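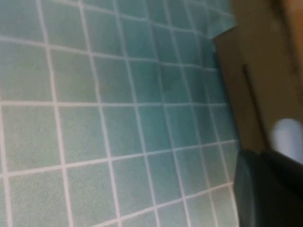 Carroll, September

Ticket: speaker names slip in Surnia dialogue list
Opened by: Nuala Heffernan
Assigned: Kevin Ó Dubhghaill
Status: closed, one follow-up open
Software: Loltitz, desktop

Nuala, 9:15
Exporting the dialogue list for Surnia out of Loltitz. Text is fine. Names are wrong from 58 minutes in, right after the ferry argument. Everything the harbor master says is given to his sister, everything she says goes to the priest, and so on down. Reads like a comedy. Need it right for the dubbing house by Monday.

Tried so far:
Re-export as plain text. Same.
Re-export as spreadsheet. Same.
Restarted Loltitz. Same.
Older export from last week is OK, but that's the old cut so no use to me.

Kevin, 9:40
Got it. Can you send the project file and not the export. Also did anybody merge lines after the new cut came in?

Nuala, 9:52
Sent. Don't know about merging, Golnar did the conform.

Golnar Tehrani, 10:20
Yes I merged. The sister interrupts him mid sentence and the auto split had made three lines out of "you never once, not once, asked me." Put it back to one line. Did that in a few places, all in the ferry scene. Did not touch names.

Kevin, 10:45
OK that's probaly it. Opened the file. In the edit window the names look right, every line. Only the export slips. So the name list and the line list are being written out separately and paired up by position. Merge two lines, the line list gets shorter, name list doesn't. One off from there to the end credits.

Except it isn't one off, it's two off by the wedding scene. Checking. 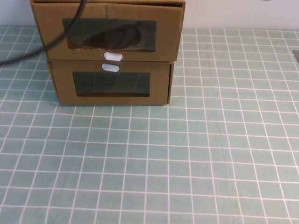 Second slip is at the phone call. Only hear one side, the other side is marked "(inaudible)" and has a name but no text. Loltitz skips blank text on export and keeps the name. Different cause, same mess.

Nuala, 11:05
Can I just fix by hand

Kevin, 11:08
Please don't yet. If you edit the export, the next export wipes it. Give me till lunch.

Nuala, 11:10
Fine. But 34 lines in the ferry scene alone are wrong and I've got Niamh asking.

Niamh Sheehan, 11:30
Not only asking, casting off it. The priest has roughly 10 lines in the whole film and the list gives him half the third act. Actor's agent has seen the list and is now talking about a bigger fee. Would like a corrected one today pls, even a rough one.

Kevin, 12:50
Test on a copy:
1. Split the merged lines again. Names line up until the phone call.
2. Put a single dash in the "(inaudible)" line so it isn't blank. Names line up to the end.
3. Merged the lines again with the dash still in. Slips again at the ferry.

So both are real. Merge is the bigger one.
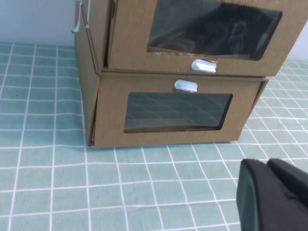 Also tried rebuilding the index from the Tools menu. It takes an age on a feature but it did renumber the names to match. After the rebuild I can leave Golnar's merges alone. Blank line still needs the dash.

Áine Ó Súilleabháin, 13:25
Jumping in from the Brostum side. We take your list in for the captions and have a check that rejects any cue starting within 300 milliseconds of the last one. With the lines split back up, you'd have failed it in the ferry scene, they talk on top of each other. So keep the merges, do the rebuild. Don't go with the split version.

Kevin, 13:32
Good, wasn't going to. Rebuild plus dash it is.

Nuala, 13:50
Does the dash show up on screen?

Áine, 13:55
No, we drop lines that are only a dash. Do not use two dashes. Two dashes we keep, and you get them in the middle of a phone call.
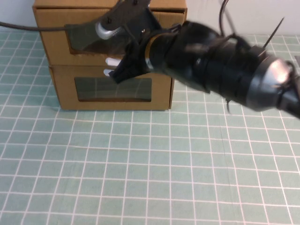 Kevin, 14:20
Writing up how the export works so this doesn't come back. Names and lines are stored as two layers and nothing ties one to the other until you rebuild. Think of the two cardboard boxes stacked up on the table with the grid: bottom one is lines, top one is names, and the top one only sits on the other, it isn't part of it. Take something out of the bottom and the top has no idea. Rebuild goes through both and matches them again. Anybody who merges, splits or deletes a line needs to run it before export, every time.

Steps, for Surnia and anything else on this version:
Finish all merges and splits first.
Search for lines with a name and no text. One dash in each.
Tools, rebuild index. Leave it alone while it runs.
Export to a new file name, not over the old one.
Check the first line after the ferry scene ("Then row it yourself"). Should be the harbor master.
Check the last line before credits. Should be the sister.

Nuala, 15:05
Did it. Ferry line right, last line right. Priest is back to being a quiet man. Sent to the dubbing house and to Niamh.

Niamh, 15:20
Recieved, thanks. Will ring the agent.

Golnar, 15:35
Sorry all. Will rebuild after conform from now on. Can Loltitz warn us on export? Even just a message that the counts don't match.

Kevin, 15:40
Asked them, opened as a separate request. Closing this one. Follow-up is with me: check whether the list for the trailer was made after the merges. If it was, it needs redoing too.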